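Zillevstead Allotments, Lower Field
Pre-season ground and path inspection, January
Inspected by: Nele Coppens
Reviewed by: Pieter Van der Linden
Ratings: OK / Monitor / Act

1. Entrance and parking

1.1 Main gate swings freely and latches. OK
1.2 Gate hinge pins present and greased. Monitor
Comment: Lower pin shows rust. Replace at next service.
1.3 Parking strip free of ruts deeper than 2 inches. Act
Comment: Ruts on the left side as you enter, worst near the gatepost. Fill with crushed stone and compact. Jasper De Bruijn has the quote from Groen.
1.4 Emergency vehicle access kept clear. OK

2. Paths

2.1 Main path at least 40 inches wide over its full length. Act
Comment: Blackberry has grown in past the tool shed. Cut back to the fence line and bag the cuttings. Do not compost.
2.2 Edging boards fixed, no protruding nails. Monitor
Comment: Loose board at plot 3. Holder notified.
2.3 Steps to upper terrace level and non-slip. OK
2.4 Handrail firm under sideways load. OK
Comment: Retested after last year's repair. No movement at the post base.

3. Water and power

3.1 Standpipes drained and lagged. OK
3.2 400 gallon tank, lid locked. Act
Comment: Padlock missing. Temporary wire tie fitted during the visit. Beverley Maihi to supply a keyed-alike lock.
3.3 Tank stand upright, footings not undermined. Monitor
Comment: Slight washout on the downhill side. Check again after heavy rain.
3.4 Shed outlet protected by a working GFCI. OK
Comment: Trips and resets on the test button.

4. Ground surface

4.1 No holes, open trenches or animal burrows in shared areas. Monitor
Comment: Burrow beside the compost bays, marked with a cane. Keep the cane capped.
4.2 No glass, wire or scrap metal at the surface. OK
4.3 Bare ground checked for erosion channels. OK
Comment: Brown surface, fine mottled texture, darker in patches. Color alone is not grounds for a Monitor rating. Record a channel only where it can be measured with the depth gauge.

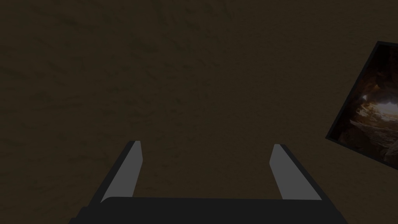 4.4 Slope above the terrace free of cracks running along the contour. OK
Comment: Walked end to end.

5. Storage

5.1 Fuel in approved cans, away from the heater. OK
5.2 Pesticides locked up and in original containers. Act
Comment: Unlabeled bottle on the top shelf. Removed to the hazardous waste box. Nhàn Thân to arrange disposal.
5.3 Fire extinguisher in date, gauge in the green. OK
5.4 First aid kit complete. Monitor
Comment: Low on eyewash and large dressings.

Follow-up

All Act items to be closed before the water is turned on. Monitor items carry over to the next inspection under the same item numbers. Send completion notes to Pieter Van der Linden with the item number in the subject line.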